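Notebook, sitting room corner, Tuesday, October

Started 7 in the evening. Subject again is the Garnora layout and whether the standing fan does anything useful where it is. I say no. The Garnora sheet says a fan in the middle of a room "improves comfort throughout," and I have yet to see what they measured to get that. A ribbon on a stick, probably.

1. Draft test, fan in the middle

Ran it on the middle setting for 10 minutes, then walked the room with a strip of tissue held at sitting height. Tissue moved well at the coffee table and near the round chair. At the far end of the sofa it barely lifted. Repeated on high. Same pattern, more noise, and this time the tissue at the table was hard to hold still enough to read. I wouldn't want to drink tea in that.

The Brament people claim the opposite in their note, that the sofa end gets the best of it. They may have had their sofa somewhere else. They don't give a floor plan, which makes the rest of the note hard to argue with and just as hard to believe.

Tile floor, so no rug to slow anything down at ankle level. My feet got cold before the rest of me noticed any air at all. Put that down as a real result, the only one I'd sign for tonight.

2. Cords

My main complaint. A fan out on open floor needs its cord to cross open floor. The one on ours is thin and black, and on gray tile with white veins you'd think it would stand out, but the veining breaks up the line and the eye loses it. More black cables over by the desk, down to the power strip. I don't accept "people learn where it is." People learn where it is by catching a toe on it.

Options, none of them great:
- Cord cover, stuck down. Rennie make one rated to 900 watts, though I don't know why a strip of rubber needs a rating.
- Move the fan to the wall and give up the middle position. My vote.
- Tape. Leaves glue on tile. Tried it in the hall and spent longer with the scraper than I did with the tape. 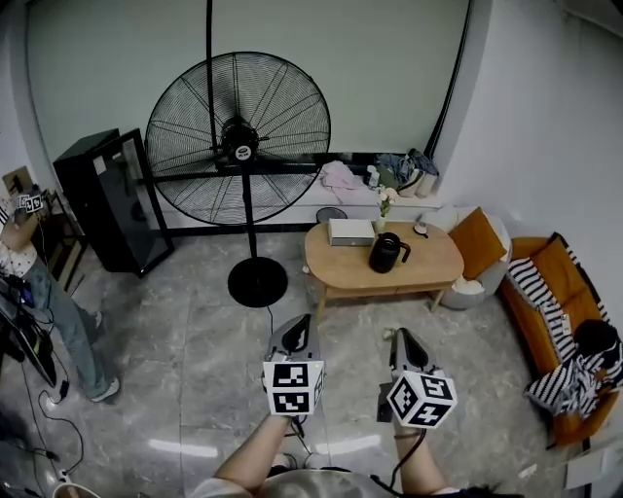 3. Furniture, before changing anything

Oval coffee table stays. It has the pitcher and the little vase of white flowers on it, and the vase is the item I'd bet on going over first if the fan is run on high and turned that way. Either the flowers go to the ledge or the fan goes to the wall. The ledge already has the pink cloth and the bag on it and is turning into a place where things get put down and forgotten. I'd clear it first.

Round chair with the orange cushion: fine for short sits. I was told it was chosen to go with the sofa. The orange does match well enough. Comfort is another matter, ask me after an hour.

Striped cloth on the sofa: meant to protect the seat, according to the plan. A draped cloth slides every time somebody stands up, so I doubt it protects much. Would rather have a fitted cover or nothing.

Glass-front cabinet by the fan: shows every reflection going. In the evening with the lights on you see the room in it twice. The Drotska guide recommends glass fronts "to open up a small space." Maybe. Mostly I see fingerprints.

4. Temperature

Thermometer on the table read 73 before and 73 after. A fan doesn't cool a room and I didn't expect it to, but the plan has the words "cooler room" in it and I want them crossed out. If you're sitting in the moving air you feel cooler. Write that instead.

5. To do

Fan to the wall, repeat the tissue walk, same two settings. Check the sofa end twice. Measure the cord before anyone orders a cover. Leave the cloth off for a week and see if the seat looks any different.

Still open: whether sitting height was the right height for the tissue. I held it at my own, and I'm tall.

Garnora room notes | Contact the workshop desk | © All rights reserved | Back to top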